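The snack drawer, round two

If you were here back in April you may remember I swore I was done with the snack drawer. I had the wicker baskets, I had the little tags on string, I had taken my before and after pictures and gone to bed feeling very smug. Well! The baskets lasted until the kids found the fruit leather, and after that it was just a drawer with baskets in it.

So I've started over, and this time I'm going with trays.

My friend Tia Kettle got me onto them. She keeps everything in divided trays, tea bags and batteries and hair ties and I think at one point a collection of bread clips. I always figured that was a Tia thing and not a me thing, but then I was at her place waiting for the kettle (yes, she's heard all the jokes) and I pulled out her tea drawer and stood there staring at it like it was a painting. Everything was standing up! You could see every single kind of tea at once. My tea lives in a heap and I drink whatever is on top.

I looked at a bunch of them before I bought anything. The Pillano ones are gorgeous but they come in a set and I only needed one drawer's worth, and the Trullen ones had dividers you snap in and out, which sounds great until you live with a seven-year-old who likes to snap things in and out. I ended up with a plain white one, dividers already in place, nothing to lose. I wiped it down, put it out on the table and dumped the whole drawer out next to the sink to sort.

You guys, the things at the bottom of that drawer. Soy sauce packets. A granola bar I'm pretty sure moved here with us. Half a sleeve of Rowbotham crackers folded over and held shut with a clothespin, and I have no memory of owning a clothespin. I threw out more than I kept, and I was a little embarrassed about it, so I took the bag straight out to the garage before anybody could ask.

What was left got sorted by shape, and I think that's where I went wrong with the baskets. I used to sort by kind – sweet here, salty there, lunchbox stuff in the back – and no one else in this house ever learned the system. Shape is easier. Flat skinny things go in the slots, standing up. Anything puffy or crinkly goes in a bigger section where it can lie down and be itself.

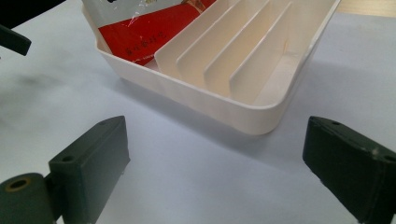
I went back and forth on whether the puffy stuff should be in the tray at all, or whether it should go up on the shelf with the chips. My husband voted shelf. But the shelf is where snacks go to be forgotten, and I'd like to eat the good ones from the Asian grocery while they're still good, so they're staying down where I can see them.

Next up is the tea, obviously. I have my eye on a narrower tray from Bramus that might fit beside the silverware, if I can talk myself into giving up the drawer where we keep the takeout menus. Does anyone still use takeout menus? Tell me in the comments, and if you have the Bramus one, please measure the inside for me, they only list the outside!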